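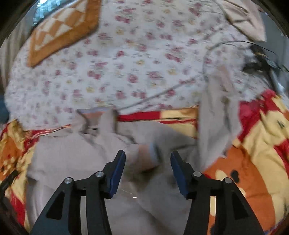

4/9/19
by Lizeth Guzmán
Filed under: Work diary
2 min read

Today I folded almost nothing by hand. At Drutumex we are 43 people in the laundry hall, and since the Prolik machines came, the sheets and towels go through without us. Only the sweaters and the small difficult clothes stay with people, and now we are also teaching those. I hold the gripper, I close it on a sleeve, I bring the sleeve over, I open. Then again. My thumb is sore tonight and I don't like to complain of a thumb.

Maritza Pacheco asked me at lunch if I feel bad to teach the thing that will take the table from us. I said I don't know. Before, we stood three at one table and talked all the shift, and I learned half of my English there. Now each one has her own place and her own list, and I hear mostly the fans. My back is better, this I must write also. In August I could not lift my arms after work.

The supervisor says roughly 400 folds more and then we change to shirts. Knitted things are the worst. The sleeve goes where it wants, and with fingers I would feel it, but with the tool I must look all the time.

Maritza is asking to move to the Cusi line, for the ironing. I didn't decide yet. Tomorrow I must remember to bring the cream for the hand, and her blue dish.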